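About the Wullow Robotics Club

We're a student club for people who like building things, taking them apart and arguing over why they didn't work the first time.
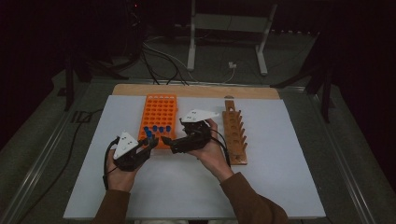

Wullow started with 6 students sharing one bench and a box of secondhand motors. These days we have around 60 members, from first-years who have never held a soldering iron to seniors who practically live here. You don't need any experience to join. Plenty of our best people came in knowing nothing about robots at all (one of them was a music major who only wanted to fix her keyboard stand!) and ended up leading a project.

What we work on

Our biggest project right now is Stutitau, where we teach robot arms to do small, fiddly jobs with two hands. Pegs into holes is the classic one, and it's a lot harder than it sounds. People do it without thinking, so we start there: a member does the task using a pair of hand-held grippers, we record how the grippers move, and the recordings become practice material for the arms. New members usually get their first turn within a couple of weeks of joining, and almost everybody is surprised by how clumsy they feel. Your fingers know what to do and the gripper tips have other ideas. You get better fast, though, and then you start having opinions about peg spacing like the rest of us.

The other half of the club is busy with Stareck, our competition robot. It drives, it sorts, it occasionally drives into the thing it was meant to sort. The Stareck team does its own machining and wiring, and writes all its own code. If you like deadlines and cold pizza, that's your crowd.

How we run

We meet in the Cordeiro Workshop on the ground floor, starting at 4:30 in the afternoon and going until the building closes. Every new member does the safety session first, and then you can pick a team or float between the two while you make up your mind. Nobody minds if you switch halfway through the semester.

Laurinda Loureiro is our faculty advisor. She teaches the controls course, keeps the good screwdrivers in her office, and has been cheering us on from the beginning. Ask her about cable routing if you have an hour to spare.

Joining

We take new members all year, but October is a great time to come, with both teams getting into the fun part of the build. Stop by the workshop and say hi, or leave your name on the sheet by the door. Bring a laptop if you have one, and tie back long hair.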